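**To:** Olmont Broadcast Members list
**Subject:** Re: Presenter biographies and personal details, sports desk
**Date:** 18th November

Members are thanked for their comments on the draft guidance for presenter profile pages. The Olmont editorial office has read all replies and sets out its position under the earlier message, which is quoted for those who joined the list recently.

> The Droltow desk currently keeps profile pages for 60 presenters and reporters. Many of these pages carry a section on marriage, partners and children. In several cases the source is another website, and that website cites us. We would ask the office to state whether such sections are required, and who is responsible for correcting them. We would also ask for a limit on length. One page now runs to well over 600 words before it mentions the sport the presenter covers.

The office agrees that the present pages are uneven. A section on private life is not required and has never been part of the profile template. It may be included where the presenter has spoken about the matter on air, in a published interview, or in writing to the desk.
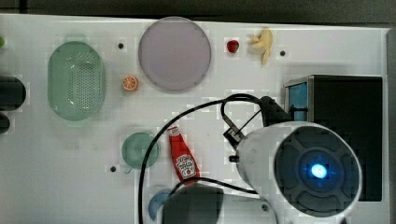
**May a desk repeat a relationship report that has appeared on several other sites?**

Repetition elsewhere does not count as confirmation, so the report must be left out until the presenter or the presenter's agent has confirmed it to the desk in writing.

The same rule applies to age, salary and home address. Salary estimates are to be removed from all existing pages, including those supplied by Plornance under the shared listings agreement. Plornance has been informed and will stop sending the salary field in December.

Social media posts require some care. A presenter's own public post may be cited, with a link. A post by a relative, a former colleague or a fan account may not. Photographs of children are not to be used in any circumstances, even where the presenter has shared them.

On length, the office proposes a limit of around 600 words for a full profile. The opening paragraph should give the presenter's current program, the sport or sports covered, and the year in which the presenter joined the channel. Earlier playing or coaching careers may follow.

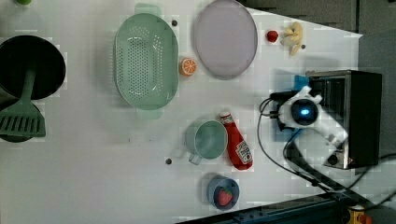 ## Corrections and response times

Each desk is responsible for the pages it publishes. A request for correction from a presenter or agent must be acknowledged within three working days and settled within 10. Where a desk disputes the request, the section in question is to be taken down while the matter is reviewed.

Pages written by the Tomić agency remain the responsibility of the desk that ordered them. Requests received by the agency should be forwarded on the day they arrive.

Comments on the revised wording may be sent to this list. Desks that wish to propose an exception should state the page concerned and the source relied upon.

Editorial Office
Olmont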